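Print this page | E-mail this page

Search this site Go

Opinion: What the score leaves out

Rurker's new planner finished 294 of 314 simulated runs, and I am told I should be impressed. I am not, yet. A score like that tells me how the planner copes with the rooms its makers drew, and very little about mine.
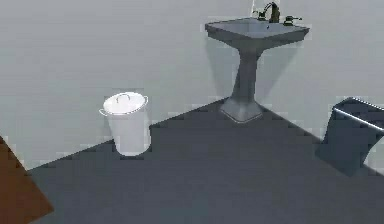 Perception is where I would start asking questions. The planner is given a map of every solid thing before it moves, so it never has to work anything out from what it sees. Take the bathroom: a plain floor with no tiles, a pedestal sink, a white bin with a domed lid, nothing lying about. My own bathroom has never looked like that.

Then there are the 20 failures. The Clostden report gives them one line. I would happily trade the whole table of successes for a proper log of those – which step went wrong, and what the software believed at the time.

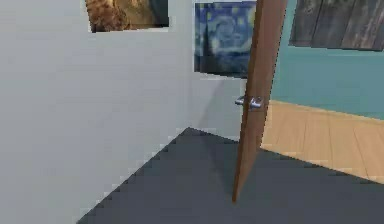 Fourteen of them are put down to "timeout", a word that can cover a bad route, a slow search or a plain bug. Until somebody separates those, I shall keep my money in my pocket.

Contact us | Copyright Tritby | Back to top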